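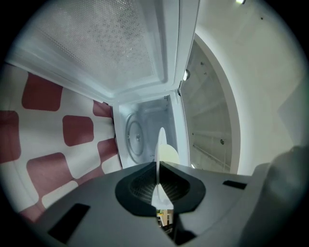 Why does a bowl of rice reheated in a microwave come out hot at the rim and cool in the middle?
Microwaves lose strength as they pass into food, so the outer two centimetres or so absorb most of the energy and the middle has to wait for heat to travel inwards by conduction. A bowl standing at the centre of the cavity also has its middle in the same spot throughout the cycle, even when it rotates.

Reheating and Cleaning Practice in a Shared Student Kitchen
Kumudini Abeysekara
Home and Food Technology, Year 2 project report
Submitted Jun 13, 2023

1. Purpose

The project looked at how a domestic microwave oven is used in the shared kitchen at Karunaratne House, and whether small changes in the way food is placed and covered give a more even temperature. A second part dealt with cleaning. The two parts were first planned as separate projects and were joined in May after the supervisor pointed out that splashes on the cavity wall and uneven heating often come from the same habit, namely heating food uncovered at full power.

The project did not measure leakage, and no part of any oven was opened or modified.

2. Background

A domestic microwave oven heats food by means of an electromagnetic field inside a closed metal box. The field is not even. It has strong and weak regions whose positions depend on the size of the box, the position of the inlet, and the food itself. A turntable moves the food through these regions. Food at the edge of the turntable passes through many of them. Food on the axis passes through very few.

The viewing window in the door of a domestic oven contains a perforated metal screen. The holes are much smaller than the wavelength, which is a little over twelve centimetres, so light passes and the microwaves are held back. This matters for cleaning, as the screen and the door edges should not be scratched or bent. Abrasive pads are therefore unsuitable anywhere on the door.

The inlet is normally protected by a cover. Food residue on such a cover absorbs energy, dries out and can char. The user manual for most ovens asks for this area to be wiped and never scraped.

3. Equipment

Oven A: Clesura countertop microwave, 702 W measured output (see 4.1), glass turntable.
Probe thermometer: Gustix kitchen model, reading to one decimal place.
Bowls: white stoneware, all from the same set.
Cover: vented plastic lid, and for some trials a damp sheet of kitchen paper.
Cleaning: microfibre cloth, washing-up liquid, white vinegar, one lemon per steam trial.
Kitchen scales and a stopwatch.

The thermometer was checked in melting ice and in boiling water before each session. The ice reading was within half a degree each time.

4. Method

4.1 Output power

One litre of water at a known starting temperature was heated for a fixed time at full power, stirred, and measured again. The output was calculated from the temperature rise. The result was 702 W. The heat taken up by the container was ignored, so the true figure is likely to be slightly higher.

4.2 Reheating trials

Boiled rice was cooked the evening before, cooled quickly in shallow trays and kept in the refrigerator overnight. Each portion was weighed into a bowl and levelled with the back of a spoon. There were 20 portions. One was discarded after the bowl was knocked during measurement, leaving 19 valid results.

Four arrangements were used:

Arrangement 1: bowl in the centre, uncovered.
Arrangement 2: bowl in the centre, covered with the vented lid.
Arrangement 3: bowl near the edge of the turntable, covered.
Arrangement 4: as Arrangement 3, with a hollow pressed into the middle of the rice and one stir at the halfway point.

Temperatures were read at the middle and at the rim straight after the cycle ended, then again after two minutes of standing. The door was kept shut during standing time except while the probe was being placed.

4.3 Cleaning trials

A measured spoonful of tomato sauce was spread on a removable test plate and dried on by heating. The plate was then cleaned by one of three methods: cloth and washing-up liquid, vinegar and water on a cloth, or steam from a bowl of water with lemon followed by a cloth. The number of wipes needed to reach a visibly clean surface was recorded. There were 6 cleaning trials, two for each method.

5. Results

5.1 Reheating

Arrangement 1 gave the largest difference between rim and middle. The surface grains were dry and hard to the touch, and sauce or water had reached the cavity wall in most of these trials.

Covering the bowl reduced the drying but had only a modest effect on the difference in temperature. Moving the bowl off centre had a clearer effect. Arrangement 4 was the most even of the four. After standing, the middle and rim readings in this group were close enough that the difference was comparable with the error of reading the probe by hand.

Standing time helped in every arrangement. The rim cooled slightly while the middle continued to warm.

5.2 Cleaning

Steam followed by a cloth needed the fewest wipes. Vinegar and washing-up liquid gave similar results to one another. With lemon in the water the smell of sauce was weaker, though this was judged by one person and is recorded only as an observation.

6. Discussion

The stirring and the hollow were introduced together in Arrangement 4, so their effects cannot be separated. This is a fault in the plan. A fifth arrangement with stirring alone should have been included, and there was enough rice for it.

Rice was chosen because it is what the residents reheat most often. It is also a food that needs care: it should be cooled soon after cooking, kept cold, and reheated once only until steaming hot all the way through. A reading at the rim alone would have passed several of the Arrangement 1 portions that were still too cool in the middle.

The Jeketti silicone lid suggested in the project proposal was not used. It did not sit flat on the bowls.

7. Recommendations for the kitchen

Place single bowls away from the centre of the turntable.
Cover food with a vented lid.
Press a hollow in the middle of dense food and stir halfway.
Leave to stand for two minutes before eating.
For dried splashes, heat a bowl of water with a slice of lemon until it steams, leave the door closed for five minutes, then wipe. Keep a wooden spoon in the water to reduce the risk of sudden boiling.
Wipe the door window and the inlet cover with a soft cloth only.

8. Further work

Soup and pasta bake should be tested with the same four arrangements plus the missing fifth. The output measurement should be repeated with the oven already warm from use, as some ovens deliver less power after several cycles in a row.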